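4.3 Setting the humidity alarm

The Omau sensor ships with the alarm set at 50 percent. The box says this suits any room. We doubt it, so set your own.

1. Hold the side button until the light blinks 2 times.
2. Turn the dial to the level you want.
3. Let go and wait for the steady light.

Note: The Usis app claims to "learn" your home in a night. We have yet to see it learn much. Leave auto mode off until you have your own readings to compare.

Caution: Do not trust a reading of 97 taken near a shower or kettle. Move the sensor and check again.

4. Write the new level on the card inside the lid.
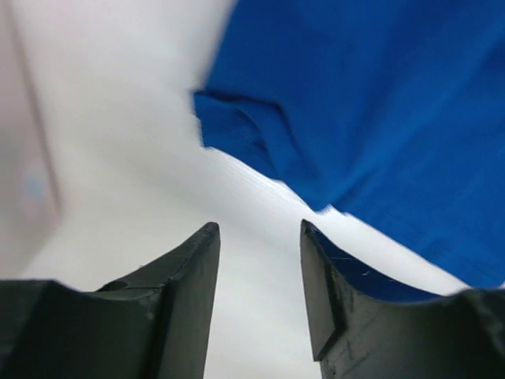
5. Close the lid and hang the sensor at shoulder height, away from vents.

The log holds 1,000 readings, then writes over the oldest — with no warning. Copy it out in July if you care about your summer numbers.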